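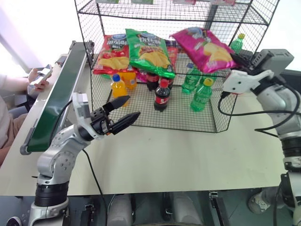
Attachment 1: snack rack, black wire mesh, tabletop unit

Break Room Provision — Member Forum
Topic: Arrangement of the small snack rack

fdimitriou_facilities
Colleagues are invited to comment on the arrangement of the tabletop rack proposed for Room 319 at the Rudosthorpe office. Chips stand upright against the back of the lower shelf, with bottled drinks in front. Small packages are kept on the upper shelf. Comments received before the end of February will be considered before the same layout is adopted at Casberg.
Fotis Dimitriou, Site Services

k_reception
The Reception team supports the proposal. Drinks of one type are kept more or less together, orange on the left, cola in the center and green soda on the right, and this should make restocking straightforward.

Binamik_stores
I must respectfully disagree with the placement of the chips. A bag propped behind bottles cannot be removed without reaching over them. The green bag already overlaps the red one, and the pink one stands at an angle. I would request that chips be moved to the upper shelf and the small packages brought down.

k_reception
The upper shelf was tried at Casberg last year with full-size bags. They slid forward whenever the table was moved. The mesh at the back of the lower shelf gives them something to lean on.

HallwayTwo
May I ask whether the rack must hold three kinds of soft drink at all? Our floor has requested plain water on 2 occasions and has not received a reply.

fdimitriou_facilities
The request for water is noted, and I regret the delay. The current order with Kontogiannis runs for another 10 weeks and cannot be amended before then. Water will be added to the next order form.

Binamik_stores
Thank you. My objection regarding the chips stands. If the lower shelf is to be kept as it is, I would ask that the cola bottles be limited to a single row — the reach to the back would then be acceptable.

fdimitriou_facilities
A single row of cola will be tried in Room 319 first. Please report any difficulty in this thread and not by telephone.

HallwayTwo
Agreed, provided the water is not forgotten.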